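The thirty-minute kitchen, and other numbers we were sold

If you live in one of the older blocks in Hinds, you have probably had the leaflet by now. It comes on stiff card, it has a leaf on it, and it says that the average household can cut its electricity bill by 30 percent by changing its "kitchen habits." It is signed by Flovina, the company that took over the building supply contracts in spring, and it invites you to sign up for a plan called Hosance.

I read mine twice. Then I went and looked at what in my kitchen was supposed to be costing me all this money.

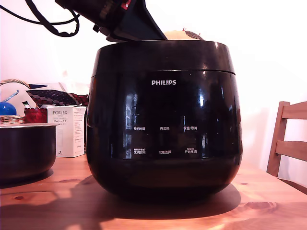
HINDS, April – The claim rests on the idea that most of us cook at the wrong time. Under Hosance, power is cheaper late at night and costs more from late afternoon on, when people get home and want to eat. Shift your cooking, the leaflet says, and the savings take care of themselves. Anyone with a delay timer on an appliance is told to use it.

Fine. I can set rice to be ready whenever I like. I can't set a stir-fry, or a child who is hungry at half past five. And rice was never what made my bill go up. The water heater did that, along with the old electric baseboards that the building will not replace, and the leaflet has not one word on either.

So where does the 30 percent come from? I wrote to ask. The answer came back in nine days and said the figure was "based on a trial of engaged customers." I wrote again to ask how many. The answer was 202, out of 4,000 who had been invited to take part. In other words, nearly everyone who was asked either said no or never replied, and the people left over were the ones who already liked the idea of running the washer at midnight. I would expect that crowd to save something. I would not expect my neighbors to match them.

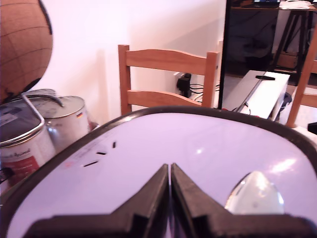
The white oval tray with its dark rim.

There is also the matter of the meter. Hosance needs a new one, made by Brotulura, and the leaflet calls it free. The terms, which you have to ask for, call it free "for the duration of the plan." Leave early and there is a removal charge. I asked what the charge was and was told it "varies by property." It seems to me that a company able to work out my savings before it has met me should be able to work out the cost of taking a box off a wall.
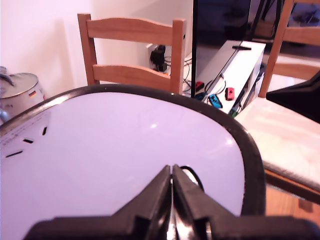 Photo: newsletter reader

To be fair, a plan like this can suit some people. If you work nights, or charge a car, or heat your water on a timer, get your last 12 bills out and do the sums at the new rates. Do them with the hours you really keep – the ones you plan to keep from next month don't count. If it still looks good, sign.

For the rest of us, I would wait. Flovina says 3,000 homes will be on Hosance by winter, and by then there should be real bills to look at. I have asked for the removal charge in writing and for the trial results by type of home. Neither has arrived. If you have had better luck, or have already signed and would be willing to share a before-and-after bill, drop a copy in the newsletter box by the mailroom.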